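Zirnness lounge chair, two terms in. Quick review before my next lecture

We got 17 of these for the staff common room in September, to replace the old leather ones everybody fought over. £149 each from Presar, delivery extra. The Grellero was cheaper but the arms wobbled in the showroom so that was that.

Good things first. Comfortable, properly comfortable, you can mark a pile of essays in one and not limp afterwards. Seat height is right for getting up with a coffee in hand. Fabric wipes clean (tea, soup, whatever the historians eat). Light enough to drag into a circle for the emeritus talks.

Less good. The feet. Little plastic caps, 2 have come off already and the parquet has the scratches to prove it. Presar sent spares but took weeks, and sent the wrong size frist. Also no headrest, so no napping after lunch, which some members of the department took up at the AGM at great lenght.

Colour is called "stone". Beige. Fine next to the portraits, dreadful next to the curtains.

Would I buy again? Yes, with felt pads from day one. Four stars. Would be five if the caps stayed on.

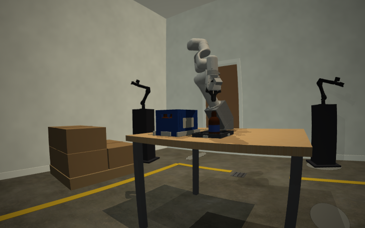
Lungu wrote back that their college bought the same chairs, glued every cap on the first morning and hasn't lost one, though the fabric on the arms has started to bobble and Presar won't count that as a fault.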